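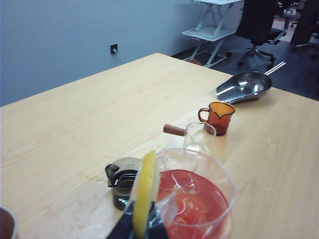

Nayara Teixeira
Office Services Coordinator

Search this site Search Go

Quick one this month, I'm writing it between deliveries.

The desk booking thing. Starts in January. Yes, for everybody, and yes that includes the Gagnon Street people when they come over for the day. You book in Plosetti, same login as your timesheet. Pick a day, pick a desk, done. If you haven't checked in by 9 the desk goes back in the pool and someone else can grab it - please don't come to me about it, I can't override it from my end.

Lockers. We have 300 and 20 of them are still showing as taken by people who left. I'll be opening those before the break. If you've got something in a locker that isn't under your name, move it now. Food especially. Last time was not nice.

Parking permits - the old green ones stop working when the new barrier goes in. New ones are at reception, bring your plate number. Skodard are doing the barrier and they tell me one morning of disruption. We'll see. Use the back entrance that morning if you can, I'll email the date when I have it.

Coffee. Gumisa are taking the second floor machine away for repair and leaving us a loaner, it takes the same pods. Descaling is still on the rota by the sink, please look at teh rota, there are gaps.

Headsets: if yours crackles, bring it to me with the cable. Without the cable I can't swap it.

Lost and found is overflowing again. One umbrella, a lot of single gloves, a very good thermos. Anything left at the end of the month goes to the charity shop.

Anything else, extension 576. Mornings are best, afternoons Im mostly in the loading bay and won't hear it.

Nayara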